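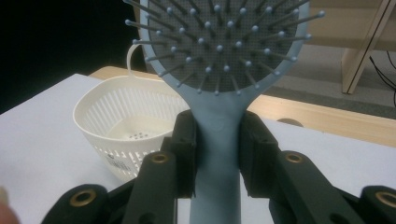
Clearing a Slow Bathroom Sink Drain Without Chemicals

Last revised 2022-05-15

Applies to: single-bowl bathroom sinks with a pop-up stopper and a plastic or chromed brass P-trap. Kitchen sinks, tubs and showers use different stoppers and are covered on their own pages.

Most slow bathroom drains are blocked by hair bound together with soap residue and toothpaste. The mass usually hangs on the pivot rod that works the stopper, a few inches below the drain opening. Less often it sits in the bottom of the trap. Work in the order given below and stop when the drain runs freely.

Tools and supplies

Bucket or deep pan
Rubber gloves
Flashlight
Barbed plastic drain strip, 10 inches or longer
Slip-joint pliers with taped jaws
Old toothbrush or bottle brush
Dish soap
Rags

Before starting

Run the faucet for one minute and watch the bowl. If water rises right away and then falls slowly, the blockage is near the top. If the bowl drains well at first and then backs up, the blockage is in the trap or beyond it. If the tub or toilet in the same room also backs up, the problem is in the branch line and these steps will not fix it.

Do not open a trap that contains drain cleaner. The liquid stays caustic and will spill when the nut is loosened. If cleaner has been used, flush with plenty of cold water first, wear eye protection, and call a plumber if the water will not go down.

Step 1. Remove the stopper

Some stoppers lift straight out. Others need a quarter turn to the left. If neither works, the pivot rod passes through a loop at the bottom of the stopper and has to be pulled first.

To release the rod, look under the sink at the back of the tailpiece. A small nut holds the ball end of the rod in place. Set the bucket under it. Loosen the nut by hand and slide the rod back an inch. A little water will run out. Lift the stopper from above.

Note which way the loop faced. On the Pramcombe and older Gilthorpe stoppers the loop must face the rear wall when it goes back, or the lift knob will move without raising the stopper.

Step 2. Clean the stopper and tailpiece

Pull the hair off the stopper and put it in the trash. Scrub the stem with soap and the toothbrush. Check the rubber seal for cuts.

Push the barbed strip down the opening until it meets resistance, turn it twice, and draw it up slowly. Repeat until it comes up clean. A fast pull tears the hair and leaves half of it behind.

Shine the flashlight down the tailpiece. The wall should be visible all the way around. Gray film is normal and can be brushed off. Hair wrapped on the rod opening has to be picked out from the back.

Step 3. Flush

Refit the stopper. Fill the bowl halfway with hot tap water, add a squirt of dish soap, and release it all at once. Do not pour boiling water into plastic pipe, which can soften at the joints. If the bowl empties in one smooth swirl, skip to Step 6.

Step 4. Open the trap

Place the bucket under the trap. Support the bend with one hand and loosen both slip nuts counterclockwise. Plastic nuts should turn by hand once they break free. Use the pliers only on metal nuts, and hold the tailpiece still so that it does not twist in the sink.

Lower the bend and empty it into the bucket. Push a rag through from one end to the other. Inspect the washers. A washer that is flattened on one side or cracked should be replaced with the same size.

While the trap is off, look into the wall pipe. If there is hair at the mouth, pull it out. If the pipe is packed farther back than a finger can reach, use a hand snake.

Do not rinse the trap in the sink it came from.

Step 5. Reassemble

Fit the nuts and washers in their original order, with the beveled side of each washer facing into the joint. Start both nuts by hand before tightening either one. Snug them, then add a quarter turn. Overtightening plastic nuts is the usual cause of a leak after this job.

Run water for two minutes. Wipe each joint with a dry rag and look for damp spots. Fill the bowl and drain it once more, since some leaks show only under a full load.

Step 6. Keep hair out of the drain

The interval between cleanings depends almost entirely on how much loose hair reaches the bowl. Brush hair away from the sink and before washing it. Clear the brush over the trash. Wipe the bowl with a tissue before turning on the faucet. A mesh strainer over the opening catches most of what remains but slows the flow and has to be emptied daily.

In a shared bathroom, keeping the brushes somewhere other than the sink ledge makes a clear difference.

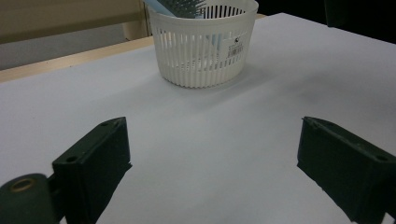 Bríd Ní Bhriain: I did everything through Step 5 and the drain is fast again, but now the stopper won't stay up. It drops as soon as I let go of the knob. Did I put the rod in the wrong hole?

Reply: The hole in the flat strap affects how far the stopper travels. A stopper that drops by itself usually means the pivot nut is too loose. Tighten it an eighth of a turn at a time until the stopper holds. If the knob becomes stiff, back it off slightly.

Ezequiel Salinas: Worth adding that the nylon ball seat wears out. Mine dripped at the pivot no matter how tight the nut was. The Culum 1630 kit had the seat and the rod together and fit without trimming.

Reply: Added to the parts notes below. Measure the ball before ordering.

Parts notes

Slip-joint washers for bathroom traps come in two common sizes, 1 1/4 inch and 1 1/2 inch. Bring the old one to the store.

Pivot seats are not interchangeable between makers. Kioko seats are split and snap over the ball. Culum seats are solid and go on in two halves, one on each side.

Thread tape is not used on slip joints. The seal is made by the washer, and tape on the threads only makes the nut harder to seat.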